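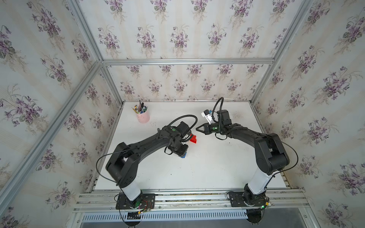

About Torum

Torum is a small test workshop for robot grippers, arms, wrist cameras and controllers. We do not make any of these things and we do not sell them. Companies and schools send us the parts they are thinking of buying, or we buy them ourselves, and we try them next to each other on the same table, with the same objects and the same program. Then we write down how it went.

We started in one rented room with a single arm and a borrowed power supply. At that time we wanted only to choose a gripper for our own use, and we found it difficult. Every maker gives a holding force and a stroke, but they measure these in different ways, and some do not say how they measured. So we made our own tests. A neighbour firm asked if they could see our results, and after that a second one asked. This is how the workshop began.

What we test

Parallel grippers are the biggest part of our work. We have tested them with straight fingers, angled fingers, soft pads, hard pads and fingers that the customer printed at home. We also test small and medium arms for tabletop work, wrist cameras up to the size of a matchbox, and the controllers which make all of it move together.

We do not test large factory arms. Our floor is not strong enough and our door is too narrow. We also do not test suction tools at present. We had a suction line for one winter, and the compressor was so loud that the office upstairs complained, with good reason.

The two-arm table

Most of our comparisons happen on a white table with two black arms mounted side by side on aluminium rails along the front edge. The table stands inside an aluminium enclosure. We use two arms because many customers want to know if a gripper can pass an object to another gripper, and a single arm cannot answer this question. A gripper that holds a block very well can still be a poor partner. Its fingers may be too wide, or its body may be in the way when the second arm comes near.

The walls around the table are papered in cream with bunches of violets. Visitors often ask to see them before they ask to see the arms. For camera tests a patterned wall is harder than a plain one, and we like to know what a camera does when there are many small purple things behind the object it should find.

The objects are ordinary ones. We keep coloured blocks, pens and markers, bottle caps, spoons, a bar of soap, a folded sock and a few keys. A pale pink pen holder lives at the back left of the table. Picking one pen from a full holder is still the task that separates the grippers most clearly. The fingers must go between the other pens, close on only one, and come up without taking the neighbours along.

How a test goes

Each gripper makes 400 grasps in the basic test. We divide these into 200 on hard objects and 200 on soft or slippery ones. A grasp is counted as good if the object is lifted, held still for the full waiting time and put down inside a marked area. If it turns in the fingers by more than a little, we count it as half good and note the direction it turned.

After the basic test we do the handover test, which has 80 passes from the left arm to the right and the same number in the other direction. We do both directions because the results are often different, even with two arms of the same model. The reason is usually the cable. On one side it pulls the wrist a little, and on the other side it does not.

We take cables seriously. In our first year we lost more hours to cables than to motors, software and cameras together. A loop that is too short stops the wrist before the end of its turn. A loop that is too long catches on the elbow. Every report from us has a page for cable routing, and some customers told us that this is the page they use most.

Cameras are compared while they are mounted at the wrist. We look at how near an object can be before the picture becomes unsharp, how much of the view is blocked by the fingers, and how long the picture takes to arrive at the controller. The last number changes with the cable and with the computer, so we always write which ones we used.

Controllers are the slowest to compare. Two controllers can follow the same path and feel completely different to the person who has to program them. For this reason we give a controller to two of our staff who have not used it before, and they keep a diary for the time they need to reach the first good grasp.

Results we remember

The Jorkiro gripper came to us with a plain cardboard box and a manual of four pages, and we did not expect a lot. It made 381 good grasps from 400. This is still the best score for a gripper of its price on our table. Its weak side was the handover, where the body of the gripper was too wide and touched the other wrist at low angles. The maker changed the shape of the housing afterwards, and we tested the new one without a fee.

The Prolo arm was a more difficult case. It was very exact in the morning and less exact in the afternoon. We needed nearly three weeks to understand that a joint became warm and the zero position moved. We wrote this in the report with the measurements. Prolo was not happy, but they gave us permission to publish it, and we respect them for it. Their present model does a short calibration by itself when the joint is warm.

We also had a bad result of our own. In November of our second year we found that the marked area on the table was printed at the wrong scale, a few millimetres too big on each side. All the scores from that period were a little too kind. We repeated the tests, sent corrected reports to every customer and paid for the shipping of the grippers that had to come back. Now the marks are measured with a steel ruler before each series, and the person who measures signs the sheet.

Who we work with

Our customers are mostly small firms that want to automate one task and can pay for one mistake but not for two. We have worked with a bakery, a repair shop for hearing aids, a seed laboratory and several makers of packaging. The Benítez workshop, who makes wooden toys, has been with us from the beginning. They send us the blocks and the puzzle pieces that their own grippers dropped, and these have become a good part of our object collection.

Schools and colleges are welcome too. A class can book the table for half a day. The students bring fingers that they designed, we mount them, and they run the short version of the test themselves. One of us stays in the room the whole time. Usually the first design breaks, and we have glue, spare screws and a small printer ready.

How we stay fair

We are paid for the test and never for the result. The price is the same if the gripper wins or loses. We do not take a commission when a customer buys something that we tested. If a maker lends us a part for free, it is written on the first page of the report.

A maker can read the report before it goes out and can correct wrong facts, such as a wrong version number. They cannot change scores or remove sentences. Two times a maker asked us to do this. We returned the parts and kept no fee.

When we are not sure of something, we write that we are not sure. Some readers would like a clear winner on every page, and we understand this wish, but often two grippers are equal and the right choice depends on what you want to pick up.

Sending us a part

Please write to us before you send anything. Tell us the weight of the part, the voltage, the type of connector and the bolt pattern of the flange. If you have an adapter plate for your arm, put it in the box. If you do not have one, we can make it, but this adds a week.

Include the fingers you plan to use in your real work and also three or four of the real objects. Food is possible if it does not need a refrigerator. We return everything after the test except objects that are broken or sticky, and for those we will ask you first.

A basic gripper test takes two weeks from the day the box arrives. Handover tests and camera tests need one week more each. At busy times the waiting list is longer, and we will tell you the real date before you decide.

Visiting

You may visit the workshop on working afternoons if you make an appointment. There are two steps at the entrance, and we have a ramp we can put down, so please mention it in your message. Closed shoes are required near the table. Coffee stays in the front room.

Page last changed: May 25, 2026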